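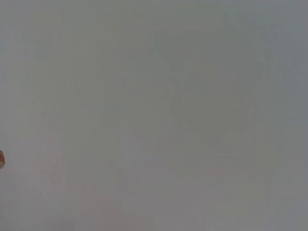

Wrist camera, close range. Grey, with a little orange-tan at the left edge.

Robot demonstrators wanted (part time, no robots experience needed)

Birkex, Nendela
Posted 2021-02-06

Have you ever watched someone do a simple household job badly and felt your hands twitch? We may have work for you.

Birkex is a small firm in Nendela that teaches robots to do chores. More exactly, we are trying to collect enough good examples of chores that a learning system can pick up the general idea. The project is called Imesell. It needs 3000 usable demonstrations by the end of August, and our engineers, who have done the recording so far, have been asked to go back to engineering. Their towel folding was not of a standard anyone would want copied.

So we are hiring demonstrators.

What you would be doing

You sit or stand at a bench and hold a pair of handles. The robot's two arms do whatever your arms do, slightly later and with less grace. You use them to carry out a task from a card: put the cup on the shelf, fold the cloth, take the lid off the tub, put the lid back on the tub. Cameras record it all, including one at each wrist. When the task is done you press a pedal, mark the attempt as good, poor or "let us not speak of it", reset the bench and go again.

Then you go again after that. We would like to be plain about this part. A session is the same task, over and over, with small changes: the cup a bit to the left, the cloth crumpled another way, the tub turned round. The learning system needs variety and you will supply it by hand. Some people find this restful. One of our trial demonstrators said it was like knitting a scarf for somebody you will never meet, and then asked for more shifts.

Tasks for the first block:
Folding hand towels, pillowcases and one fitted sheet (extra pay for the fitted sheet)
Moving cups, bowls and cutlery between bench and rack
Opening and closing tubs, tins and zipped bags
Sorting socks, including socks with no partner
Wiping down a surface with a cloth

You would also spend part of each shift looking back through your own recordings, trimming the dead time at the start and finish and writing a line about what happened. "Dropped it, picked it up, carried on" is a perfectly good line. Please keep the dropped ones. A system that has only ever seen things go well has no idea what to do when a spoon gets away from it, and we have seen what it does then.

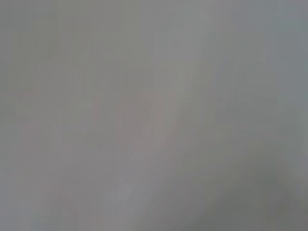 Wrist camera, a paler band running down through the grey.

Who we are looking for

Steady people. You should be able to do a dull thing carefully at four in the afternoon, having done it carefully at two. You should be comfortable using both hands at once and happy to be told that your elbow is creeping up.

We do not mind what you did before. The trial group included a dental nurse, a retired bus driver and somebody who plays the accordion at weddings, and the accordion player was annoyingly good. Gamers are welcome. Please be warned that the robot has no jump button and that going faster wins you nothing.

Left-handed applicants, please apply. At present the system believes that all of life is done with the right hand while the left one holds the edge of something.

You will need:
To be 18 or over
Reasonable eyesight, with glasses if you wear them
To be able to work on your feet or on a high stool (you choose, and can swap)
Enough written English for short notes
Patience with equipment that now and then needs turning off and on

You will not need a degree, a driving licence, a portfolio or a passion for innovation. If your covering letter contains the words "passion for innovation" we will still read it, a little more slowly.

Hours and place

There are 14 places. Shifts are four hours, mornings or afternoons, and we ask for at least two a week. There is a proper break in the middle of each shift and shorter ones whenever your wrists want them. Work starts as soon as training is done and runs to the end of August. We hope to keep people on after that, although it depends on funding and we are not going to pretend otherwise.

The benches are upstairs in the Van Beek building, behind the old weighbridge. There is a lift. There is a bike rack. There is a kettle, in heavy use, and a biscuit tin whose lid has been opened and closed by robots so many times that it no longer fits. The benches are spaced well apart, you work one to a bench, and handles and headsets are cleaned between shifts. Masks are worn indoors for now.

The heating in the building has two settings. Bring a jumper that you can take off.

Training and pay

Training takes two paid days. On the first you learn the handles, the pedal and the big red button. On the second you record under supervision, and we throw most of it away, which happens to everyone. Engineers included.

Pay is by the hour and never by the demonstration. We tried paying by the demonstration, for one week. It gave us a great many demonstrations of a person in a hurry, and the robot that learned from them was a menace near crockery. The hourly rate is on the application form, along with holiday pay and the fitted sheet supplement.

What we keep

The recordings show the bench, the arms and the things being moved. Your hands and sleeves may turn up in the side views. Your face should not, and if it does we delete the clip. Sound is not recorded, so you may say what you like to the tub. Recordings are used to train Imesell and are stored by a number, without your name. You will be asked to sign a consent sheet, and you can read it at home first. It is two pages long and was shortened from eight by someone with a red pen and a free weekend.

How to apply

Fill in the form on the Birkex jobs page or pick up a paper one at the Van Beek front desk. There is one long question, which asks you to explain how to fold a T-shirt to a person who has never seen one. We had 87 answers to it in the trial round and enjoyed nearly all of them. Drawings are allowed.

If we think you might suit, we will invite you in for an hour at a bench. You will be paid for the hour whether or not we offer you a place. Wear something with sleeves that stay where you put them, and leave bracelets and large rings at home.

We read forms in the order they come in and close the list when the places are filled. Everyone gets a reply, written by a person. Questions about access, shift patterns or sore wrists can go on the back of the form or to the front desk, who will pass them up the stairs.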